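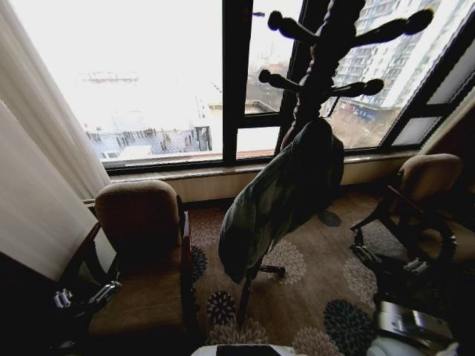 Rilard opens tile and flooring showroom in Grulley

Home improvement retailer Rilard has opened a showroom on Munro Street in Grulley, with floor tile, vinyl plank and grout on the ground level and a cutting room at the back. The store covers 839 square yards and employs 18 people.

Store manager Solène Pons said most early customers were redoing a kitchen or hallway floor themselves and wanted help working out how much material to buy.

"They bring in a sketch with the room measurements, and we do the order from that," Pons said. "Unopened boxes can come back within the season."
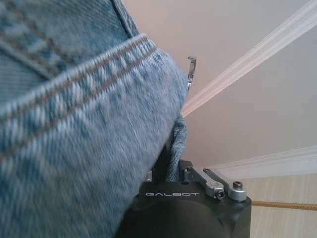
The showroom stocks 590 floor tile patterns, including the full Cidano range, which was previously sold in the area by special order only. Customers can borrow a manual tile cutter overnight with a deposit. Wet saws are for use in the cutting room, where staff will also make cuts for a fee.

Murdo Matheson, who runs the cutting room, will teach evening classes on leveling a subfloor and laying a first row of tile. Classes begin in September, and sign-up is at the front desk.

Last updated: June 1, 2019

Print this article | E-mail this article

Contact us | Copyright Grulley news desk | Back to top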